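Workplace Organization, Unit 8: Does a Tidy Desk Do Anything?

Handout to accompany the lecture. Instructor: Cheuk-hei Hsiao

Bring your notes from Unit 7 on storage distance. We will be arguing with them.

1. The claim

Most of the office tidying advice you will meet makes the same promise: clear the surface and the work goes faster. The Mastuvis guide, which was assigned for this week, says it on the first page and then repeats it in every chapter. Read it with a pencil in your hand. Each time the author says "studies show," write down which study. I got through the whole guide and wrote down none.

I don't think the claim is silly. I have lost an afternoon to a missing form like everybody else. But a cleared surface and an organized workplace are two separate things, and the guide slides from one to the other whenever it suits the argument. Things taken off a desk have to go somewhere, and the somewhere is often worse.

2. Terms we will use

Active item: something picked up in the course of the present task.

Parked item: something set down with the intention of coming back to it. The intention may be weeks old.

Overflow: whatever lands on the floor, a windowsill or a spare chair when the proper place is full, too far away or was never decided on.

Home: the place an item is returned to without anyone having to think. If two people in the office give different answers, the item has no home, whatever the label on the drawer says.

The line between active and parked is the hard one. Houshang Moradi, who taught this unit before me, used to settle it by asking whether the item had been touched that day. I find this too generous. People touch things all the time in order to move them out of the way.

3. Small tables

Large desks get most of the attention in the literature. Small tables are more interesting because they fill up at once and they belong to no one in particular. A couple of pens, a bag of supplies, and the top is spoken for. Paper then goes underneath, on the floor, where it is close at hand and also in the way of feet and chair wheels.
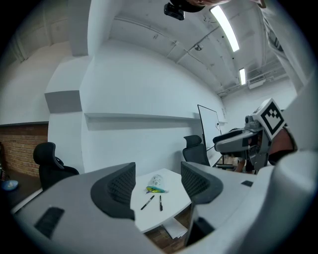 The usual advice is to buy something. A drawer unit, a tray, a caddy with compartments. Usitz sells a rolling cart for this exact purpose, and in the Golbridge office (see your case packet) they bought 8 of them. Before the carts, the staff kept 378 loose items on shared surfaces at the end of the day. After the carts, the number on shared surfaces dropped, and the report calls that a success. Turn to the appendix, though. The count including the carts themselves was 864. The carts gave people more room to park things, and they used it.

You may object that more items in carts is still better than fewer items on tables. Possibly. The report has no figures on how long it took anyone to find anything, so neither side can prove it from this data. Please don't cite Golbridge in your paper as evidence that carts work. Students do it every year.

4. Paper on the floor

I want to be fair to floor stacks. A stack of clean paper kept low and out of traffic does little harm for a day or two. It takes up no desk space and it can be seen. The trouble starts when the stack is mixed — blank sheets with printed ones, or current drafts with old ones — because then it has to be gone through by someone kneeling.

A shelf is the standard answer. Look at how far the shelf is from the chair before you recommend it. If a person has to stand up and cross the room for a sheet of paper, the stack will be back on the floor within the week. Yuen's chapter on walking distance is good on this, and less sure of itself than the rest of the reading, which I count in its favor.

5. Clear bags

A short note, as it came up in last year's discussion. Clear bags let you see the contents and keep small things together. They also slump, slide and don't stack. Fine for carrying. I would not call them storage, although the Mastuvis guide does.

6. Exercise

Choose one small shared table at your job, in your dorm or in the library. Leave it alone. Look at it three times in one day and write down what is on it, under it and within arm's reach of it. Sort the items into active, parked and overflow. Mark the ones you were unsure about and say why.

Then write one page on what you would change. You may not recommend a purchase. If you believe nothing should be changed, argue for that; I will grade it the same way.

Reading for next time: Yuen, the chapter on shared equipment. Skip the checklist at the end.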